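Prep kitchen is getting a robot arm, what happens to our hours?

Yoga Liew
7th October

I work in the prep kitchen at Lemer. We do boxed lunches and desserts for offices, 16 of us across two shifts. In February management signed with a company called Nivier for an arm that places single items into lined bowls and boxes. Right now that job is done by whoever is on the end of the line, usually the newer people, and it takes up most of a morning. We do 786 boxes on a normal day.

The supervisor told us no jobs will be lost but that "roles will shift." She couldn't say what that means for hours. I'm not against it. My wrists hurt by noon and I would be glad to stop doing the same reach all day. But two of my coworkers only get scheduled because of that station, and they are worried.

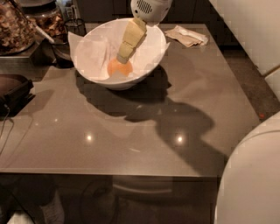
What I'd like to know is whether anyone has been through this in a food job, how the schedule changed after the first few months, and if there is anything we should ask for in writing before it starts running full time. We are not union.

pundeo_line4

They cut hours at my place. Start looking now.

Alvarado

I was a line lead at a bakery when we put in 2 arms for packing. Nobody was let go, but the work did change and the first months were rough.

The arm was slower than a fast person. It was also fussy about how things were set up. If a liner had slipped or a bowl was a little out of place, it would stop and someone had to go fix it. So for the first 4 months we had the same number of people, and one of them did nothing but set out bowls and clear stops. That turned out to be a real job and it should have paid more than it did. After that the morning shift lost one position when someone quit and was not replaced. That is how they do "no jobs lost," so ask about it directly.

Things I would get in writing:

- Minimum weekly hours for the people at that station now, and for how long
- Who gets trained to clear stops and restart it, and the pay rate for that
- Whether open positions will be filled
- What the box target is on days the arm is down

The last one caused the most fights with us. The target went up when the arm came in and stayed up when it was broken, and we packed by hand to make the number.

Tell your two coworkers to ask for the training first, before it gets offered around.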